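Teaching an arm to pick up a cube: how we gathered our examples

Final report, Climik project
Chiamaka Iyamu, submitted 1st April

When I joined Climik in December I had a rather romantic idea of what robot learning would involve. I pictured long evenings with clever code, and there were a few of those, but by far the largest part of the project went on gathering examples. A learning system of our kind copies what it has been shown, so before ours could learn anything we had to show it the same small job over and over: reach into the bin, close on the cube, lift it, put it down somewhere else.

My supervisor suggested we aim for 2,000 attempts, which sounded like a mountain at the time. We finished with 3,729, and I am still a little proud of that (and still a little tired of the cube, if I'm allowed to say so in a report).

We worked inside a grey walled bin. I had started out on an open bench, and the cube kept wandering off to places the arm couldn't reach, so each time I had to stop and fetch it. The sloping sides were a suggestion from Sorberg, the firm that lent us workshop space, and they made my days a great deal more pleasant.
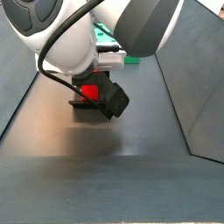
Nwachukwu Laboratory for Robot Learning – Student Projects

With the cube up in the gripper and clear of the floor, an attempt is well under way, and it was at this stage that I had to think hardest about labels. At first I marked each attempt simply as a success or a failure. Then I noticed that a cube held by one corner and a cube held squarely were both going down as successes, and the system was cheerfully learning the bad grip along with the good one. I went back through the first 700 attempts and gave them a third label, "held but crooked". It took most of a week, and I would plan for it from the start if I did this again!

The other thing I'd change is the cable. It loops across the front of the gripper, and from the camera's side it can cover part of the cube. I worried about this for ages and drew up all sorts of plans for rerouting it. In the end I put 100 attempts aside where the cable hid the most and trained once with them and once without. The version trained with them did better on new attempts, so they stayed in.

All the records were kept in Bollden, our shared store, with one folder per session and a short note on the lighting. Please do keep up the lighting notes if you carry this work on – I skipped them for the first few sessions and have regretted it ever since. The labelling guide is in the same place, along with my list of attempts that still need a second look.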